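Wurka Arm, Shared Workshop Bench
Pre-run inspection with comments
Inspected by: Tetsuya Hayashi
Date: 27 June 2024
Run counter at start: 2,154

1. Power and stop
Stop button latches and releases: OK
Supply fan clear of dust: OK
Supply cable strain relief: FIX. The screw had backed out again. Refitted with a lock washer from the Villen drawer.

2. Base and mounting
Clamp bolts tight: OK
Bench does not rock: OK with the shim in. Leave the shim where it is.

3. Joints
Play at shoulder and elbow: OK
Play at wrist: WATCH. Slightly more than in April. Still usable at low speed.
Cables free through full travel: OK. I moved one tie on the forearm.

4. Gripper
Fingers tight on their carriers: OK
Tips meet evenly when closed: OK after adjustment
Grip current limit: set to 350 mA. Please do not raise it for cloth. If a piece slips, slow the close instead.

Cloth jobs are harder on the fingers than blocks are. Fabric bunches up at the tips and pulls sideways when the arm lifts, so check the finger screws after every cloth session as well as before. 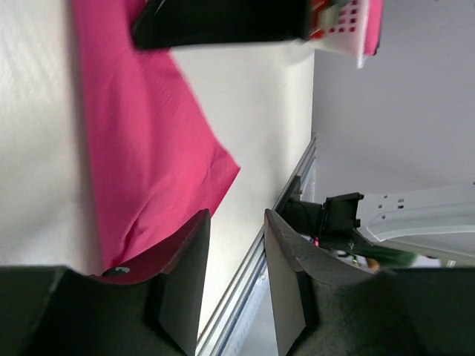

Loose threads are the other thing to look for. Open the gripper fully, cut the power, and pull any threads out with tweezers – never with the arm live.

5. Work area
Keep-out tape on floor: FIX. Worn through on the Marsden lathe side. Needs a new strip.
Second person knows where the stop is: OK

6. Software limits
Table height limit: OK, stops 9 mm above the surface on the test move
Speed cap on after restart: FAIL on first try. The old Inell config file was loading. Deleted it, restarted, OK.

Result: cleared for low speed only until the wrist is looked at. Next check due in 12 days.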